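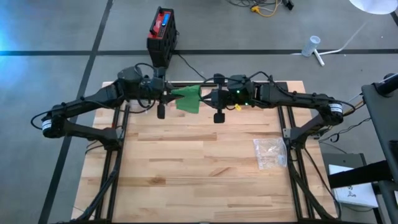 Butcher-block top with the little green cloth, October

Small Shop & Bench Talk > Finishes and Upkeep
Thread: Butcher-block bench top, oil or hardwax? (and a word for small cloths)

grainhopper
I'm so pleased with this top that I had to start a thread! It came from Weerasinghe Salvage as an offcut from a kitchen job, and I spent two evenings sanding it before it went on the black extrusion. The color in the strips is what sold me. You get tan next to honey next to a pale beige that almost looks bleached, and every strip has its own grain going on. I could stare at it all day.

So far it has had two coats of Romotgate bench oil and I love the feel of it. My question is whether to keep going with oil or switch to a hardwax before winter. I've read so many opinions that I've gone in a circle – some people say oil forever, some say never again.

The other thing I wanted to share is the cloth. I used to wipe down with whatever old towel was nearest, and then I cut one up into small pieces and wow, what a difference. A small one bunches up in your grip, gets into the corners and doesn't drag half the screws off the bench with it. The green is easy to spot on the wood too.

plank_and_file
Beautiful top. I like that you can see every strip, too many people stain these one flat brown.

Stay with oil. I've had mine on oil for seven years and all I ever do is rub a bit more in when it starts to look thirsty. If it gets a scratch I sand the one spot and oil it again, ten minutes and done. Try that with a hard finish.

quietvise
Going to disagree with plank a little. Oil is lovely to put on and lovely to look at, but on a work surface it picks up dirt. I did my first bench in oil and by spring it had a gray patch right where I work. Second bench got hardwax and it still looks new. It takes longer to put on and you have to be careful to wipe off all the extra, but after that you pretty much leave it alone.

Also, is the top screwed down tight to those black rails? Wood moves across the grain and metal doesn't care. I've seen a glued-up top split right along a seam from that.

grainhopper
The holes are slotted on my brackets, so it can slide a bit. I left the screws snug and stopped there. Should I loosen them more?

quietvise
Slotted is perfect, leave them as they are. I was all ready with a speech and now I get to save it for someone else.

ottersocks
Oh I love the small cloth thing!! I do exactly the same in the kitchen. We have a butcher-block island and I keep a pile of squares cut from old T-shirts in a tin by the sink. Big dish towels are hopeless for wiping, you only ever use one corner and the rest of it trails in the butter.

How big do you cut yours? And do you hem the edges or just let them go fuzzy?

grainhopper
No hemming, I'm much too lazy. Mine are 23 centimeters on a side when I remember to use the ruler – after a few washes they're whatever shape they want to be. The fuzz does come off on the first wipe, so I wash the whole lot once before they go near fresh oil.

ottersocks
Mine are smaller but I might go up a size, that sounds like a nice handful. And washing first is smart, I always end up picking threads off the island.

plank_and_file
One serious note with all this cloth talk. Please don't leave oily ones crumpled in a heap. Linseed and a lot of the other drying oils heat up as they cure, and a wadded rag in a bin can catch fire by itself. Lay them out flat, one layer, outdoors or on concrete until they're stiff, or put them in a metal can with water and a lid. I keep separate colors for oil and for plain dusting so they never get mixed up.

grainhopper
Yes, thank you, good one to have in the thread. Green is for dusting only over here. The oil ones are plain white and they go over the fence rail to dry.

mill_lane_mo
Joining in with a price question. What did the top cost you? I was quoted 1,050 for a new one by the Bodstead yard and I nearly fell over. It was thicker than I need and longer too, but still.

grainhopper
Ouch! Nowhere near that. Offcuts are the way to go if you're not fussy about length. Ask any place that fits kitchens what they do with the sink cutouts and the ends. I drove out past Sadel for mine and would do it again tomorrow.

quietvise
I'd second offcuts, with one warning. Look at the end grain before you pay. If the glue lines are open at the ends they'll only get worse, and a sink cutout has often been sitting in somebody's damp garage.

plank_and_file
Open glue lines can be fixed though. Work some thin glue in, clamp it overnight, trim the end. I've bought cheap tops that way on purpose.

quietvise
Sure, if you own long clamps. Mo may not.

mill_lane_mo
Mo has two clamps and one of them is bent. I'll look for a good one!

benchrookie
Is it OK to wipe an oiled top with a damp cloth, or does it have to be dry? I've been using a dry one and I feel like I'm just pushing dust around.

grainhopper
Slightly damp is fine on mine. Wring it out hard, wipe along the strips, then go over it with a dry one. I brush off any grit first so it doesn't get rubbed in.

Update on the finish, by the way. I'm going to try hardwax on the underside of a leftover piece and oil on the other half, then put a coffee mug on both and see which one I hate less. Will report back with pictures!

ottersocks
Do red wine as well. Asking for my island.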